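Teaching grippers to fold: what we got for 742 recordings
Student project report, Greltow Technical College, robotics option
Dec 30, 2019

Our brief was to record people folding clothes with hand-held grippers, then train the Melell arm on the recordings. The handbook calls this "quick and natural". We doubted it in March and we doubt it more now.

A gripper in each hand sounds easy until you try to find one layer of fleece with two flat pads. Fleece was the worst thing in the basket. It is thick, it hides its own edges, and the pads slide over a fold as often as they take hold of it.
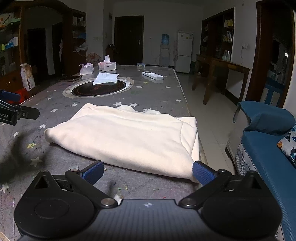 Fig. 1. Cream fleece on the star tablecloth, right pad at the corner of the garment.

We kept 742 recordings out of 1,027. The rest went because a grip slipped or the folder gave up halfway. Throwing those out makes the set look tidier than the work was, and we said so at the Enimthorpe review - with little effect.

Sleeves took longest. Our rule was to start at a cuff, but a cuff under a pile of cloth is hard to reach with jaws this wide.
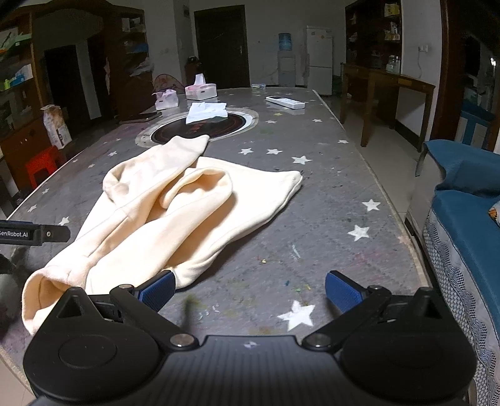
Fig. 2. Left pad on the edge of the fleece, right pad open over the tablecloth.

Fast hand movements were another worry. The cloth smears in the view, and we don't see how a model learns an edge it can't make out.
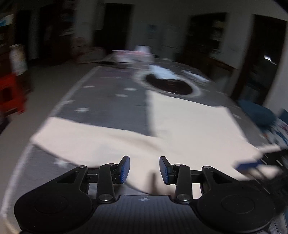 We asked for slower moves after that, which made the folding look less like folding. Whether the arm cares is still open. It has managed a tea towel. It has not managed a sleeve, and we would not promise one by the next review.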